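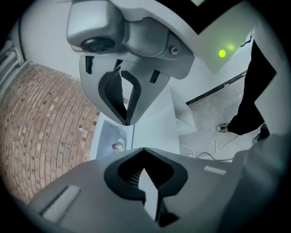 Light gray hand-held gripper with a ribbed black finger pad, seen from below.

Corton Panyasiri Overnight Hair Mask
Item no. 3000
Available sizes: 100 ml tube, 600 ml salon tub

Product Information

Panyasiri Overnight Hair Mask is a leave-in conditioning treatment for dry, color-treated or heat-styled hair. It is applied in the evening, left in place during sleep and washed out the next morning. The cream is light enough for shoulder-length and longer hair of medium thickness, and it may be used more generously on coarse or curly hair.

The formula contains 11 ingredients. Shea butter and sunflower seed oil soften the lengths and ends, glycerin helps the hair hold moisture, and hydrolyzed rice protein gives fine strands a smoother feel. The mask contains no silicones and no added color. It has a mild scent of green tea that fades overnight.

Panyasiri is a conditioning product for cosmetic use. It is not intended to treat hair loss, dandruff or any condition of the scalp. Customers under the care of a dermatologist should ask for advice before adding a new product to their routine.

Directions for Use

Wash the hair with a mild shampoo and press out excess water with a towel. Hair should be damp, not dripping. Take a small amount of cream, warm it between the palms and work it through the hair from the middle of the lengths to the ends. Comb through with a wide-tooth comb. Keep the product away from the roots if the hair becomes oily quickly.

Allow the mask to absorb for 11 minutes before lying down. A cotton or satin cap may be worn to protect bed linen. In the morning, rinse with lukewarm water and shampoo once. A separate conditioner is usually not needed.

Use once or twice a week. For hair that has been bleached, the mask may be used on three evenings in the first week and once a week after that.

Use With Other Corton Products

The mask may be combined with Rerkari Scalp Oil, which is applied to the roots only and washed out before the mask is put on. The two products should not be mixed in the hand. Customers who use Clulon Heat Protection Spray should apply it after the mask has been fully rinsed out and the hair towel-dried - spray applied over a cream residue will not spread evenly.

Panyasiri Overnight Hair Mask replaces the former Panyasiri Night Cream for Hair. The scent has been changed and the cream is slightly thicker. The directions for use remain the same.

Ingredients

Water, cetearyl alcohol, glycerin, shea butter, sunflower seed oil, behentrimonium chloride, hydrolyzed rice protein, panthenol, phenoxyethanol, citric acid, fragrance.

Precautions

For external use only. Avoid contact with the eyes; if contact occurs, rinse well with clean water. Do not apply to broken or irritated skin. Stop using the product if redness or itching develops. Keep out of the reach of children.

A patch test is recommended before first use. Apply a small amount to the inside of the elbow, leave overnight and check the skin the next morning.

Storage

Store at room temperature, away from direct sunlight and heaters. Close the tube firmly after each use. The 100 ml tube should be used within six months of opening. The salon tub should be used within nine months, and product should be taken out with a clean, dry spatula only. The batch code is printed on the crimp of the tube and on the underside of the tub.

Packaging

The tube is supplied in a carton with a printed leaflet. The salon tub is supplied without a carton and has a tamper seal beneath the lid. Please do not accept a tub if the seal is broken on delivery. A pump for the 600 ml size is sold separately and fits all Corton salon tubs of the same capacity.

Orders and Delivery

Orders received by noon are sent out the same working day. Orders placed over the weekend are sent out on Monday. Salons holding a trade account may order the 600 ml size in cases of six - trade prices are shown after sign-in.

Returns

Unopened products may be returned within the period stated in the Corton terms of sale. Opened tubes and tubs cannot be taken back for reasons of hygiene, except where the product is faulty. When reporting a fault, please give the item number, the batch code and the place of purchase.

Related Products

Panyasiri Daily Shampoo
Panyasiri Light Conditioner
Rerkari Scalp Oil
Clulon Heat Protection Spray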